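16 December 2020
Gurham bathroom room, hand-held gripper demos

Started with the toilet cleaning set. Both grippers each, tags clear of the sleeves, arms kept low. Ivana Espinoza wants slower approaches than in the Mathias set, so I redid the first 4.

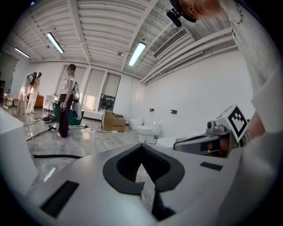 Gurham room, toilets along the right wall.

Vacuum task next. Cables on the floor are a nuisance and need taping before we record any more walking. Check both green lights before each take.

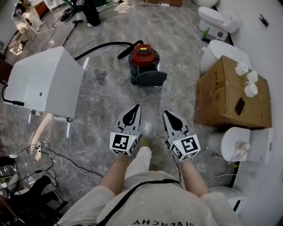 Take 3219 has a long pause in the middle, so trim it or drop it. Target is still 400 takes by January. Ask Ivana if the toilet paper task counts toward that.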